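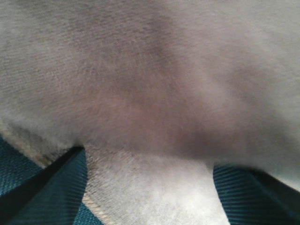
Las mantas de Kirnari ya tienen casa nueva (y yo, una excusa para volver)

Os lo cuento deprisa porque acabo de llegar y todavía tengo las manos heladas: el banco de mantas de Kirnari reabrió el 19 de diciembre en el antiguo local de la mercería Breltaten, el de la esquina de la calle del Molino, y la cola llegaba hasta la panadería. Yo iba con idea de quedarme diez minutos, hacer un par de preguntas y marcharme a comer. Salí a las tres y media, con una bolsa que no tenía al entrar y habiendo prometido que echaría una mano con los dobladillos. Así me va.

Para quien no lo conozca, el banco funciona como una biblioteca. Te llevas una manta en otoño o en invierno, la usas en casa lo que haga falta y la devuelves en mayo, lavada si puedes y sin lavar si no puedes, que allí hay lavadora. Se apunta el nombre en una ficha y ya está, no te piden papeles ni te preguntan cuánto ganas. El invierno pasado se prestaron 900 mantas, y este año, antes de abrir la puerta, ya había 119 reservadas por teléfono.

El traslado venía de lejos. El local anterior, el del sótano de la calle Zultamport, tenía una humedad que se notaba desde la escalera, y Nisha Yadav, que coordina el préstamo, llevaba dos años pidiendo un cambio. «Guardar mantas en un sitio húmedo es como guardar pan en la bañera», me soltó mientras buscaba unas tijeras. Me reí, pero ella lo decía muy en serio: la primavera pasada tuvieron que retirar 48 piezas por el moho, entre ellas varias casi sin estrenar, y todavía le duele.

El local nuevo es más pequeño, eso también hay que decirlo. Se ha perdido la trastienda donde se cosía con calma, y ahora las dos máquinas están pegadas al escaparate, a la vista de todo el que pasa. A mí me gusta, la verdad, porque se para la gente a mirar y acaba entrando. A Mohit Thakur, que es quien cose casi todos los arreglos, le gusta bastante menos. «Se me sientan los niños enfrente y me saludan cada vez que levanto la cabeza», me contó, y mientras me lo contaba había dos críos saludándole desde la acera. Les devolvió el saludo con el pie en el pedal y se le fue la costura. Tuvo que deshacer medio palmo.

Una cosa que me sorprendió: casi todo el mundo pide forro polar. Yo soy de lana de toda la vida, de esas mantas que pesan como un muerto y pican en el cuello, y pensaba que habría tortas por las de cuadros. Pues no. La lana sale poco, y sale sobre todo para gente mayor que la quiere a los pies de la cama. El resto busca algo ligero, que seque en una noche tendido en el pasillo y que se pueda meter en la lavadora sin rezar. Con los pisos que tenemos y los tendederos que tenemos, lo entiendo perfectamente.

También hubo su momento de tensión, no os vayáis a creer. La calefacción del local no arrancó hasta pasado el mediodía y estuvimos toda la mañana con el abrigo puesto, rodeados de mantas que nadie se atrevía a desdoblar porque acababan de colocarlas. Al final una señora cogió una de la balda de abajo, se la echó por los hombros y se puso otra vez en la cola como si tal cosa. En cinco minutos lo había hecho media fila. Nisha miró hacia la estantería, miró la cola, suspiró y se fue a preparar café.

Del café, por cierto, se encargó la gente de Tanui, el bar de enfrente, que bajó dos termos y una bandeja de rosquillas. Las de anís volaron. Yo llegué a la de limón, que estaba un poco seca, pero no voy a protestar por una rosquilla gratis.

Me pidieron que pusiera por aquí cómo cuidarlas en casa, porque hay quien las devuelve en un estado lamentable sin mala intención ninguna. Las de forro polar se lavan en frío o a 20 grados, con poco jabón y nada de suavizante, que apelmaza el pelo y luego abrigan menos. Nada de plancha. Tampoco secadora a tope, ni encima del radiador: Mohit me enseñó una con una franja tiesa de lado a lado, marcada por las barras, y eso ya no hay quien lo arregle. Si se os engancha un hilo, no tiréis. Lleváis la manta, la dejáis en la cesta de arreglos y os dan otra en el momento.

Las de lana es mejor no lavarlas en casa. Sacudidlas en la ventana, dejadlas airear una mañana y devolvedlas tal cual. Y si tenéis gato, decidlo cuando la recojáis, que no pasa nada, pero hay vecinos con alergia y se guardan aparte. Lo del gato me lo apunté en mayúsculas porque en mi casa hay dos.

Le pregunté a Nisha qué hacía falta ahora mismo y no lo dudó: tamaño grande. Mantas de cama de matrimonio, del material que sea, aunque estén viejas, siempre que no tengan agujeros. De las pequeñas de sofá van sobrados, y de las de bebé también, que se regalan mucho y se usan poco tiempo. Tampoco recogen edredones de plumas, porque no tienen dónde secarlos. El año pasado les dejaron tres en la puerta una noche de lluvia y todavía se acuerdan de lo que costó levantarlos del suelo.

Otra petición, esta de Mohit: hilo fuerte en colores oscuros y agujas de máquina para tejido elástico. Dice que las rompe a un ritmo vergonzoso. Si tenéis un costurero heredado que no abrís nunca, allí le sacarán provecho seguro.

El horario queda así, al menos hasta que pasen las fiestas: por las mañanas de diez a una y por las tardes de cinco a siete y media. Para recoger no hace falta cita, aunque si queréis más de dos mantas conviene llamar antes y que os las vayan preparando. Las devoluciones, en mayo, como siempre, pero si os mudáis o ya no la necesitáis podéis llevarla antes. La entrada buena es la de la calle del Molino. La puerta de atrás tiene un timbre que no suena, y yo me pasé un buen rato llamando hasta que me vio el repartidor del agua.

Lo que aún no está claro es si podrán volver los talleres de costura de los lunares, como los llamaban en el sótano por los parches redondos que acababa haciendo todo el mundo. En el local nuevo caben seis personas apretadas, y antes iban bastantes más. Nisha está hablando con la biblioteca para que les deje una sala un par de tardes al mes. Cuando me diga algo lo pongo por aquí. De momento, a mí me esperan unos cuantos dobladillos y no sé enhebrar esa máquina.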